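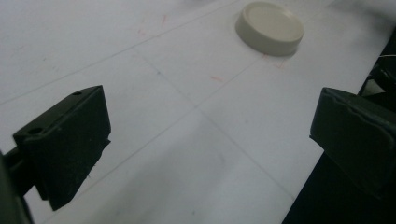 September, a bit after nine in the evening

I have ruled a grid and I am ridiculously pleased with it! Pencil, long ruler, big sheet of white paper, and most of the morning gone before I'd noticed. I started with the long lines and then did the ones going across, and only once had to rub out and start again (the ruler slid while I was reaching for my tea, serves me right). There is something so lovely about a clean sheet filling up with squares. I could do it all week.

The game is coming on. We are still calling it Lunde, after Jozefína's first idea, though Priit wants Fendaven and keeps writing it at the top of the score sheet to see if we'll give in. The rules fit on half a page now. You have a round lid, you have a grid, and you have to get the lid to a chosen square in as few moves as you can. That's it, more or less! The first version had penalty squares and a bonus corner and a thing with dice, and all of that has gone in the bin, and it's so much better for it.

The lid is cream, off some jar or other, and it is perfect. Low and round with a flat top and a nice smooth rim. I tried bottle tops last month and they were too light, they skated off if you breathed near them. Then buttons, which were too fiddly to pick up. I'd like to find a few more lids like this one, so that two people could play at once, and I've asked at home for every jar to be kept.

Red for the marks, very faint. I wanted them faint so the paper wouldn't look busy, but in the afternoon I was squinting a bit, so perhaps I've been too shy with the pen. Small strokes are still the right idea, I think. Big crosses looked like a treasure map. Must try a proper pink next time, or a darker red but thinner.

The paper will not lie flat. It has soft little waves in it from being rolled up in the Rotier tube since spring, and I've tried everything short of the iron — books overnight, rolling it the other way, leaving it under the rug. Jozefína says leave it, it gives the thing some character. Priit says it gives him an excuse when he loses.

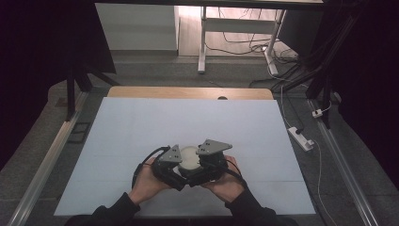 So how big should the squares be? Wide enough for the lid to sit inside with a clear margin all the way round, and then a little more, because a lid touching a line starts an argument.

We did argue, of course, but happily. Priit thinks the sheet ought to be longer, so that the far squares are a real stretch. I think he's right, annoyingly, and it would mean moving up to the next size of paper, which the shop at Moltden sells in packs of 100. A hundred sheets! I would be ruling lines until Christmas and I can't pretend that puts me off.

Best score so far is 141, Jozefína's, and she has written it on a slip and put it in her purse. Mine is not worth writing down. I came home with pencil all up the side of my hand and a head full of ideas, and had soup standing up.

To do: sharpen the good pencil, ask about the long ruler, soak the labels off the jars by the sink.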